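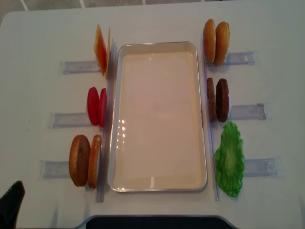

FLEDDALE — Bruvus, the skateboard company that has spent most of its existence insisting it would never run a contest, will run a contest. The Fustumwood Open comes to the Fleddale bowl in February, under a roof, which the company describes as its one concession to comfort.

The event brings 27 skaters to town for two days of bowl and street, with no seeding, no walk-on music and no giant checks. Heats are 4 minutes long. Anyone still rolling when the horn goes may finish the trick they are on, and anyone who uses that rule to squeeze in three more will be spoken to.

"We looked at how contests are judged and decided we could be confused for a lot less money," said Cuiping Cai, who runs the team at Bruvus and will be head judge. "So there are no decimals. You get a whole number out of 10 and a look from me. People tell me the look is more useful."

Six places in the final are open to skaters who have never had a board sponsor. Sign-up for those places is at the Fustumwood front desk, in person, with a pen. The company had an online form for the last event it helped with, a downhill race, and received entries from a dentist, two dogs and somebody who wanted to sell it windows.

The course has been reworked for the occasion. The deep end of the bowl keeps its old coping, chips and all, after local skaters made their feelings known at length. On the street side there is a new hubba, a longer flat bar and a bank-to-wall that Cai calls friendly and that everyone else who has tried it calls something different. Practice opens at 6 in the morning on both days. Bruvus accepts that it may be practicing alone.

Prize money will be split evenly among the finalists, with a separate best trick pot paid out in cash on the spot. The winner also gets a signature run of the Do, the company's plainest deck, with a graphic of their choice. Bruvus keeps the right to say no to the graphic. It has used that right before and has kept the drawings.

Spectators get in free. Seating is on the bleachers at the shallow end, which are hard, and on the floor, which is also hard but closer. Skaters under 16 need a parent or guardian to sign for them, and helmets are required for everyone in the bowl, whatever they may have gotten away with elsewhere.

"I've been asked if this will be an annual thing," Cai said. "I'd like to get through the first morning."

About Bruvus
Bruvus makes decks, wheels and a small amount of clothing, most of it black. The team rides out of Fustumwood, the indoor park in Fleddale.

Media passes, heat lists and course plans are available from the Bruvus team desk at Fustumwood. Photographers are asked to stay off the deck of the bowl during heats.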